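Transfer desk: changes to the Magagula shuttle

The shared shuttle between the Ollus rail station and the Magagula trailhead moves to its summer timetable on the first Saturday in July. Private hires are not affected. Travelers with a confirmed seat will receive a new voucher from the Jitance booking system, and the old voucher number will stop working when the new one is issued. Please print or save the new one. Drivers check the number, the date and the direction of travel, in that order, and a voucher for the uphill run can't be used downhill.

Each vehicle has 18 passenger seats. Seat numbers are not assigned. The front row is held until the doors close for travelers who have noted a mobility need on the booking form, and is then released. A child of any age takes up one seat and needs a voucher. Child restraints are not supplied. Rear-facing restraints can be fitted in the second row only, where the seats have lower anchors.
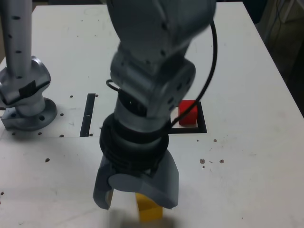 Two-finger gripper with a yellow block on a white tabletop.

Baggage

The allowance is one main bag of up to 16 kg plus one small bag that fits under the seat. Main bags travel in the rear hold or, on full departures, in the Plusteck roof box. The roof box is loaded from the back and closed with two side latches. It isn't accessible until the trailhead, so medicine, documents, rain gear and water should go in the small bag. Trekking poles must be collapsed and strapped to the main bag with the tips covered. Fuel canisters are refused on all departures, including canisters that have been emptied. The store at the trailhead sells screw-top and pierce-type canisters and accepts empties of both.

Bags over the limit are carried only if there is room after all other bags are on board. The excess charge is paid at the station desk before loading, by card, and the receipt is tied to the bag handle. Drivers don't take payment.
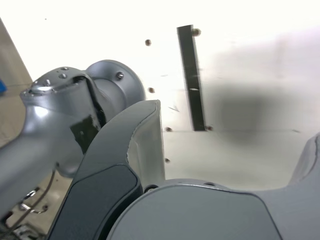 Seats on the shuttle can now be removed in pairs, which lets us carry a wheelchair or a folded handcycle without hiring a second vehicle. A request must reach the transfer desk by noon on the day before travel. The seat pairs are held by floor bolts, and with the seats out the bolts go back into their holes to keep grit out of the threads. On the old floor they stood above the mat and caught wheels and boot soles. On the new floor they are set down into shallow recesses, much like the four round screw heads on the top face of the arm link, and the mat lies flat over them. Wheelchair tie-downs use a separate pair of rails and are fastened by the driver. Powered chairs with spillable batteries can't be carried.

Connections and waiting time

The uphill shuttle waits for the morning train for up to 60 minutes. After that it leaves, and travelers from the late train are moved to the midday departure at no charge, subject to seats. There is no waiting time on the downhill run. Anyone with a same-day onward ticket should book the earlier downhill departure, as the lower road is reduced to one lane at the second bridge and traffic is let through in turns.

The road tops out at 3,842 meters before dropping to the trailhead. The shuttle makes one stop on the way up, at the tea house below the last set of switchbacks, where there are toilets and drinking water. Travelers who feel unwell on the climb should tell the driver at that stop. There is no safe place to pull over between the tea house and the top.
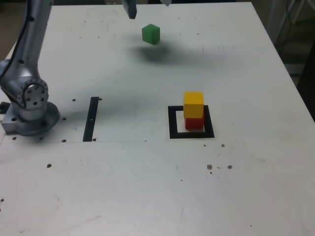 Arm base, fixed down through a squared metal plate.

Changes and refunds

A booking can be changed once in Jitance without a fee, up to 6 p.m. on the day before travel. Later changes are handled by the station desk and count as a new booking. If the road is closed before departure, all vouchers for that day are refunded to the card used. If it closes after departure, the shuttle returns to the Ollus station and the voucher stays valid for the next running day. Meals and rooms booked separately at the trailhead are outside this arrangement and should be taken up with the lodge.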